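Linudeck Community Help > Home > Games and Hobbies

Push buttons keep sliding around on a plastic tray. How do I keep them in place without ruining the tray?

Posted by gravelroad14

I have a set of the big round push buttons, the kind with a domed colored cap in a black base. We use them at the kitchen table for family quiz games, and they get put away after supper. They are the battery kind, no wires. Each one makes its own sound when you press it.

The trouble is that they don't stay put. When somebody hits one hard it moves over and knocks into the next one, and sometimes the second one goes off too. Then there is an argument over who pressed first. I put them on a plastic serving tray so I could carry the whole set to the table in one trip, and that part works. But the tray has a bumpy pattern on the bottom and the buttons slide on it about as much as they did on the table.

What I have tried:

A dish towel under the buttons. It bunches up.

The clear rubber dots that go on cabinet doors. They held for one evening. The next time I got the tray out, two of the dots were stuck to the tray and not to the button.

Double-sided tape from the junk drawer. It held on the smooth part of one button base but would not stick to the pattern in the tray at all. It also left a gummy line that I still have not gotten off.

I would like to be able to take the buttons off again, as I have to get at the battery doors on the bottom, and we use the tray for other things in the summer. So no screws and no permanent glue. The tray came from the Russo store out by the highway and I don't know what plastic it is. The only thing on the back is a number, 3664, which I looked up and found nothing.

Also, does it matter how far apart they go? Right now I just have them wherever.

Posted by Hal_in_Raltitz

Shelf liner. Get the rubbery kind with holes in it, cut it to the size of the tray and put it down flat. Done. You can rinse it in the sink.

Or just buy a heavier set. The cheap ones weigh nothing and that's your whole problem.

Comment from gravelroad14: I have some shelf liner, I'll try it. Not buying another set.

Comment from Hal_in_Raltitz: Suit yourself. Make sure the tray is dry first.

Posted by pantrydoor

I would skip the tray and use a cutting board with a rubber edge. They don't move on that. We had the same thing with a bell and a timer and the cutting board fixed it. You can wipe it off and it stores standing up.

I don't know about the tape residue. My sister uses peanut butter on jar labels, but I would not put that on anything with a battery in it.

Comment from gravelroad14: I need the rim. Carrying them on a flat board down two steps is how the first set got broken.

Posted by twoporchlights

I have done this on a tray like yours and it can be made to work, but you have to deal with the pattern on the bottom first. That is why your tape let go. On a textured tray the tape is only touching the high spots, so you are getting a fraction of the grip that you would get on smooth plastic. The cabinet dots have the same problem, and they are small besides.

Start with the gummy line. Put a few drops of cooking oil on it and leave it for ten minutes, then rub along the pattern with an old toothbrush. Then wash the tray with dish soap and warm water until it doesn't feel oily, and rinse it well. If there is any oil left, nothing you put down afterward will hold. Don't use nail polish remover. It will cloud some plastics, and as you say, you don't know which one you have.

Let it dry completely. The little grooves hold water longer than you would think. I stand mine on edge in the dish rack overnight.

For holding the buttons down I tried three things over one winter.

Shelf liner over the whole tray, like the first answer says. It does work for light presses. With kids hitting the buttons, the liner itself crept, and I ended up with all the buttons in one corner along with the liner. It is better if you cut it a bit large so that it presses against the inside of the rim, but then it curls up at the sides.

Reusable putty, the kind for hanging posters. This was better than I expected. It pushes down into the pattern, so it has something to grab. Use a piece the size of a grape under each button, in a few small lumps near the outside of the base, and stay away from the battery door. Press down and give it a slight twist. It gets soft in hot weather, and I would not leave it on all through June and July. To get it out of the grooves, roll another piece of putty over it.

Hook and loop strips with a strong adhesive, the heavy kind. This is what I would use if you play every week. The brand I got was Sultetti, and the package said it would hold 900 grams per strip, which is far more than any of these buttons weigh. The weight isn't really what matters here, though. What matters is the sideways push. Put the loop side on the tray and press it down hard with the back of a spoon, all over, so the adhesive gets into the pattern. Then leave it alone for a full day before you put a button on it. I didn't wait the first time and it peeled. The package also claimed 1000 openings, which I have not tested and don't intend to.

The hook side goes on the button base. Wipe the base first. They come out of the box with a slick feel to them. Run the strips on either side of the battery door and not across it.

One thing to check: some buttons have a speaker grille on the bottom. If yours do, leave that open too or the sound will be muffled. With putty you get a small gap underneath and it sounds fine. With strips it depends on how thick they are.

As for how far apart, I leave a gap of a finger or so between the bases. If they touch, a hard press on one can rock the other. I don't like them in the middle of the tray, either. A tray with a raised rim is usually a little springy in the center and stiffer toward the sides, so a button out in the middle bounces when you hit it. I line mine up along one edge, near the rim, and turn the tray so that the row is on the side where people are sitting. Then the rest of the tray is free for the small stuff, score markers and so on.

Keep the colors in the same order every time. It sounds fussy, but people learn where theirs is and stop looking down. Mine go blue, orange, pink. If somebody wants a different color they change seats.

Comment from gravelroad14: The oil got the tape line off, thank you. Had to do it twice. I am going to go with putty for now and get the strips when I'm next in town. Do you put anything under the tray so it doesn't slide on the table?

Comment from twoporchlights: Yes, that is the place where the shelf liner is worth having. Cut a piece a little smaller than the bottom of the tray and lay it on the table. If your tray has feet, cut four small squares and put one under each foot.

Comment from Hal_in_Raltitz: So shelf liner.

Comment from twoporchlights: Under the tray, yes. Mine is a red one with a raised rim and a brick sort of pattern molded into the bottom, and the row runs on a slant down the one edge with the pink button nearest. I have had no trouble with the buttons bumping each other since I moved them there.

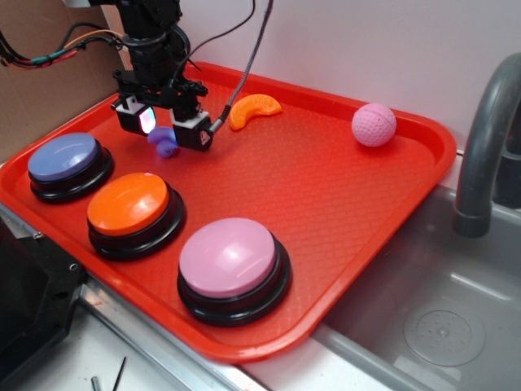
If you do switch to the strips later, clean all of the putty out of the grooves before you stick anything down. A toothpick gets the last of it.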